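Notebook, props table, Wednesday, September

Went through the table things before the Fundon set gets packed. Dark mat stays on the light wood table, it keeps the bowl from sliding and gives the colors something to sit against. Milovan Perić wants the same group of items written up each time so the sheets from Skatell can be compared. Crayfish to the right of the bowl, blueberries next, paper bag at the right end.

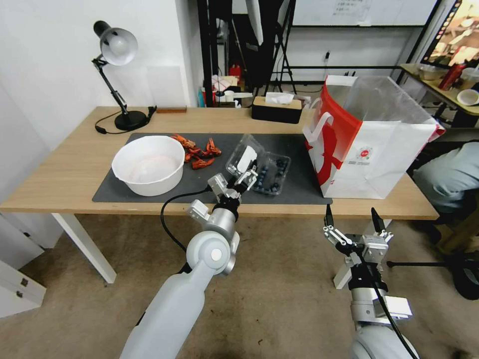
TABLE ITEMS

Bowl: the big white one with the wide rim. Entered as no. 80 on the list, was 84 on the old one. Old number crossed out.

Crayfish: toys, orange-red, four in the set. Kept in a loose pile. They hook onto each other by the claws, so pull them apart before bagging or the small ones bend.

Blueberries: clear clamshell, hinged lid, label on the lid. The lid springs back if it isn't opened all the way. Keep the box level.

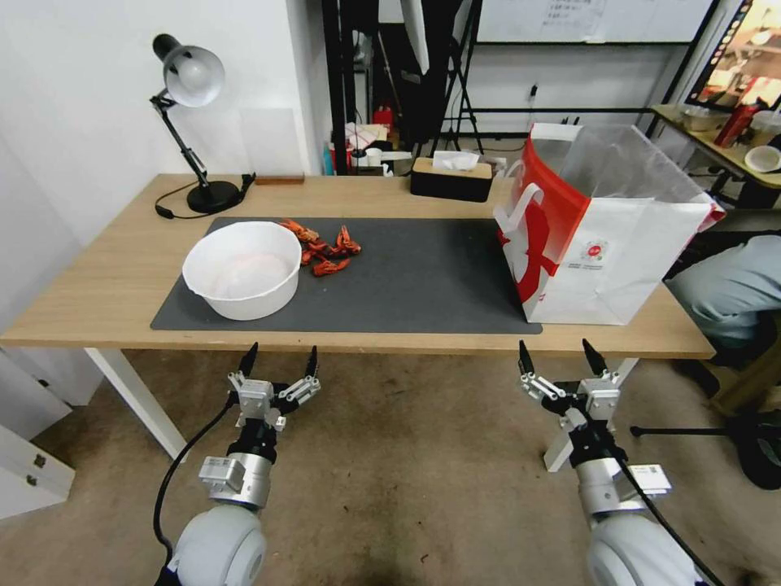

Bag goes last and stays upright. Heavy things at the bottom, crayfish on top. Asked Kovačević for 2 spare bags in the same size and haven't heard.

Lamp and tissue box belong to the desk and don't get packed. Lamp is 101 on the Fovetti sheet, tissue box has no number yet. Need to give it one.

To do: fix the bowl number on the shared copy, ask Milovan if the mat travels with the set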